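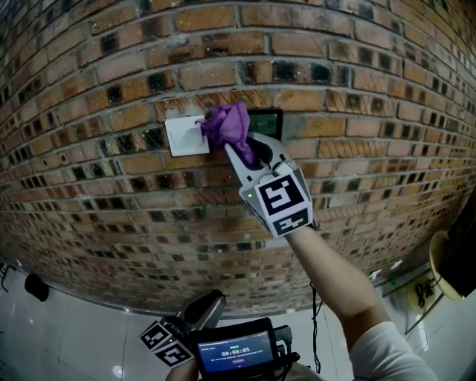

Category: House / Masonry

2020-10-30

The hall wall has been bare brick for as long as I have lived with it. Its surface dusts. Run a hand along it and the palm comes away orange, and anything mounted on it collects a fine grit along its top edge. I put off dealing with this for a long time, mainly by telling myself that brick is supposed to look like that.

There are two separate problems, and most of the advice I found mixes them together. One is the brick face, which sheds because the fired skin is gone in places. The other is the mortar, which sheds because it is weak. A sealer addresses the first and hides the second. If the joints are failing, a sealer gives you failing joints with a shine on them.

The test for mortar is crude. Drag a house key across the joint with moderate pressure. Good lime mortar marks and holds. Bad mortar runs like sugar. I did this every fourth course and wrote the results on masking tape. The upper half held. Most of the bad joints were low down, where somebody in the past had patched with a hard gray cement mix, and the original lime next to it had gone to powder. The cement is stiffer and less porous than everything it touches, so moisture and salts leave through the lime and the soft brick.

Sudheer Reddy lent me his plugging chisel and a 4 lb hammer and told me to keep the grinder in its box. I used the grinder on one joint anyway and nicked two bricks. The chisel is slower and follows the joint. Depth of rake-out should be at least twice the joint height, deeper if the material is still loose. Then brush, vacuum, mist, wait, mist again. The brick should be damp and dull when the new mortar goes in, with no standing water on it. If the brick is dry it pulls the water out of the mix and the joint cures as crumbs.

For the mix I used a natural hydraulic lime from Vandenberghe, the weakest grade they list, with a sharp sand. Their color card is useless under indoor light. Make sample biscuits, let them dry for a week, and hold them against the wall. My first was too yellow. The second, cut with a darker sand, was close enough that I have trouble finding the join.

Pack in thin lifts and leave the joint slightly proud. When it is thumbprint hard, scrape it back and beat it with a stiff churn brush. I kept damp burlap over the work and held the room at 60 degrees, with the heating register closed. Lime does not like to be hurried, and forced warm air crazes the surface. 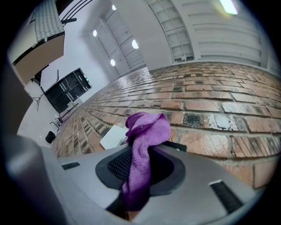 Purple microfiber, red brick.

Cleaning comes before any consolidant. Dry methods first: a soft brush, then a vacuum with a brush head. A microfiber cloth is fine on plates and trim and poor on the brick itself, where it snags and leaves lint. I tried a wet sponge on a test patch and got a pink slurry that dried as a haze. Acid cleaners are sold for this haze. Do not use them on lime mortar, which dissolves in acid.

On coatings I tested two. Hondow is an acrylic sealer, cheap, easy to find, and it darkens the brick by a visible step. After it dried the patch had a faint gloss at low angles. Zellulmont is a cellulose-based dust binder meant for plaster, thinned with water and put on with a wide brush. It dried matte and the color change was slight. It will not stand up to scrubbing, and I would not put it anywhere that gets splashed. For a hallway it does what I want, which is to stop the grit. It can also be taken off again with warm water, according to the data sheet. I have not tried.

Pylyp Kushnir, who has pointed more walls than I have looked at, thinks I should have skipped the binder and waited a year. His view is that half the dust comes from old mortar residue on the face and will brush off eventually. He may be right. I left one strip at the far end uncoated so there is something to compare.

Total spend was $1,330, which is more than I planned. The lime and sand were a small part of it. The bulk was a rented HEPA vacuum, kept twice as long as intended, and an electrician to move a cable that had been buried in one of the cement patches.

Still open: the joints behind the radiator, and whether the Zenow breathable paint on the adjoining plaster is as breathable as the can says. I will run a moisture meter along both in November and post the readings.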